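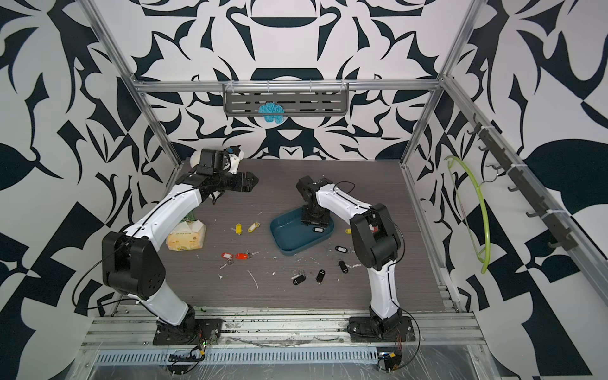
Slide 1: Key tags, sorting and the Grollitz building

Good afternoon. Thirty minutes, questions at the end. The subject is key control, specifically the stage at which a pile of tagged keys becomes an ordered set. I will not cover electronic access today. Mio Tanabe has that session on Wednesday.

Colored plastic tags on ordinary metal keys are still what most small sites use. They are cheap and can be read at arm's length, and they fail in predictable ways.

Slide 2: Starting condition

Grollitz is a two-floor office with shared workshops. When we took over the key register in November, it listed 28 tags. We could match 23 of them to a door. The other entries had a tag color and no room number, or a room number that had been changed during the renovation.

Pause here. Ask how many in the room have a drawer of keys with no labels. Do not wait for a full count.

Slide 3: Color as a code

Color should carry one piece of information. At Grollitz it had been used for floor, then for department, then for whatever color was left in the bag. A yellow tag could mean upper floor or accounting, depending on the year it was issued.

Our rule is that color means zone and the written insert means door. If the insert falls out, the holder still knows which part of the building to try. If the tag is read in poor light, the insert settles it.

Tags without a key attached get their own line in the register. They are either spares or evidence of a missing key, and the two must not be mixed.

Slide 4: The sorting procedure

Clear a flat table. Spread everything out so that no tag lies under another. Put a shallow tray with a raised rim within reach. The rim matters more than the size, as split rings slide.

Work one color at a time. Move each tag of that color into the tray, then check the tray against the register. Leave the remaining colors on the table until the tray has been checked and emptied. 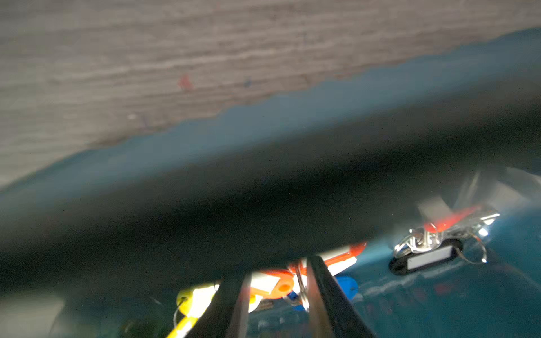
Do not sort by key shape at this stage. Key blanks repeat across doors, and two keys that look the same on the table may be cut differently. Shape is useful later, when an unlabeled key has to be matched to a lock.

Tags with a cord or a second ring should be untangled before they are moved. Pulling on one tends to bring its neighbors along, and the count goes wrong without anyone noticing.

Slide 5: Inserts

Yi-an Ban tested two types of label for us at the Grundow site. Handwritten paper in pencil remained legible. Ballpoint faded under the plastic window. Printed inserts were clearest but were rarely replaced when a room changed, because the printer was on another floor.

Recommendation: pencil, capital letters, door code only. No street address and no company name on the tag. A lost key should not tell the finder where to use it.

Slide 6: Time required

First sort at Grollitz: almost 2 hours, including walking to doors. Repeat sort the following quarter: 12 minutes, table work only. The figures are not directly comparable. Say so before someone in the audience does.

Slide 7: Open points

The Terell annex uses a different set of colors and has not agreed to change. For now the register carries a site column.

Broken tag loops are replaced on the spot. Keep the old insert with the key until the new one has been written.

Questions. Blank register sheets are on the side table by the door.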